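**Extras wanted for *Karaki*, a feature film shooting in Tollwood**

We're making our second feature and we need people for the big crowd scenes! Noura Darwish directs, and the story follows a bus driver's daughter who sneaks into a film festival. We need 138 extras over 21 shooting days in December. No acting experience needed — if you can wait cheerfully and wave on cue, we want to meet you.
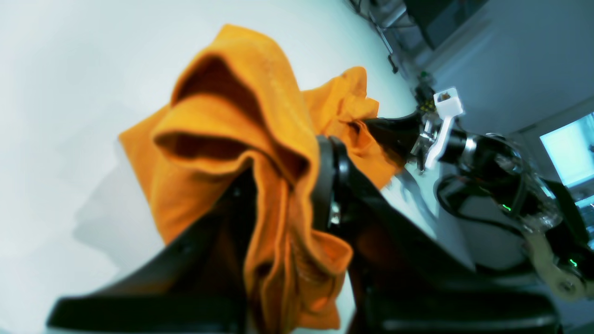
*Orange cloth, up close.*

You must be 18 or over and free for at least 2 full days. Call time is 6:30 a.m. at the old Batano cinema. We pay $138 a day, plus hot lunch and a shuttle from Brustirdale.

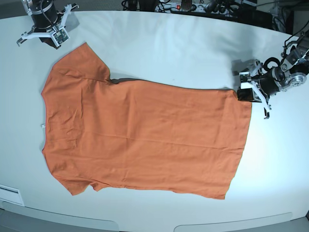
Please bring plain clothes with no logos. To apply, send a recent photo, your height and your free dates to Irena Śliwiński, our extras coordinator, with "Karaki crowd" in the subject line.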